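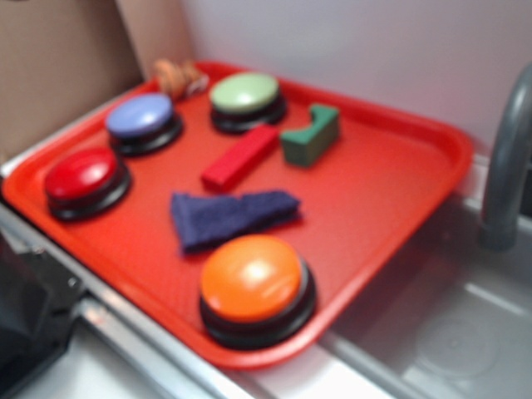 House rules for running a robot arm at the kitchen counter

Setting the tray

Every job at our place starts with a tray, and the tray gets set the same way round before anybody touches a power switch. Round buttons out towards the sides, loose bits (blocks, scraps of cloth) in the open middle. I like a raised rim because things that get nudged tend to stop at it, and I like a plain strong colour, though I'll admit a red block on a red tray is a bit mean. If your arm's camera struggles, swap the tray before you start fiddling with the software. It took me most of March to learn that one!

I've been running a small secondhand arm at home for a good while now, sorting and putting away and pressing things, and people keep writing to ask what my rules are. So I've typed up the sheet that lives on the inside of our cupboard door, with the mutterings left in. Some of it came from Valdir Conceição, who ran the evening course I did at Larnside, and the rest came from getting it wrong in my own kitchen.

Picking your spot

Counter height is lovely for your back but you do need to think about what's next to you. If you're working beside a sink, the tap is the thing to watch. A curved spout hangs out further than you think, and an arm swinging home from a job will find it. Swing the spout away if it swings, and if it doesn't, set your software limits so the arm stops well short.

No running water while the arm is powered, and nothing left soaking in the basin either. Sockets and extension leads stay on the side away from the sink. If you can't manage that with your kitchen, use another room. I'm quite strict about it and I don't care who thinks I'm fussy.

Metal worktops are easy to wipe but a smooth tray can skate about on them. A square of rubbery drawer liner underneath does the trick, cut smaller than the tray so it doesn't peep out and get caught. Check it by giving the tray a good shove with one finger.

Cardboard is your friend

A flat bit of cardboard stood up at the back makes a perfectly good screen. It gives the camera something dull to look at and it marks where the job ends. Two warnings, though. It isn't a guard, so don't go treating it like one, and it mustn't be floppy. I fold the bottom edge under and weigh it down with a bag of rice. When it gets soft or damp it goes in the recycling and I cut another.

The stop button is not a toy

This is my big one. If you've got coloured domed buttons about the place, the quiz buzzer sort, never ever use one as your emergency stop, and never let one sit where the stop button ought to be. My friend Clyde Pruitt did exactly that with a red buzzer and spent a panicky few seconds slapping the wrong thing while his arm pushed a sugar bowl off the table.

So the rules in our house are:

- The real stop cuts the power to the arm. It's wired in properly and it's fixed down.
- It lives at the front, where you can hit it without reaching across the arm.
- Buttons that are part of a job stay on the tray and go back in the drawer afterwards.
- We test the stop before the first run, every time, with the arm moving slowly and nothing in its grip.

If the test fails we pack up and have a cup of tea instead. No "just one quick go".

Speed, hands and sleeves

I run everything at the slowest setting for the first 3 goes at any new job, then nudge it up a little if I'm happy. Hands stay out while it's powered. If a block has rolled somewhere silly, stop the arm, move the block, step back, start again. Yes, it's tedious. Roll your sleeves up, tie your hair back, and take off lanyards and dangly necklaces.

Soft things need their own thinking. A folded piece of cloth or felt looks harmless, but it can snag in the fingers and get dragged along with everything sitting on it. I practise cloth by itself first and only then put it in with the hard stuff.

Food and robots don't share

Anything that's been on the robot tray doesn't go back to being a tea tray. Ours came from a job lot from Dalenska and I've written ROBOT on the underside in marker. Wipe the worktop down before and after, let it dry completely, and put the arm's cover on before anyone starts cooking.

Keep a little book

Mine's a school exercise book. Job, speed setting, what went wrong, what I changed. You'd be amazed how often the same silly fault comes round again, and it's so nice to look back and find you've already solved it! Valdir made us all do it on the course and I grumbled at the time.

Next up I'll be doing cable tidying, including the clip-on hooks I keep going on about.

2000 shares | 4 comments | Leave a comment

We use cookies to remember your settings. Accept all | Manage choices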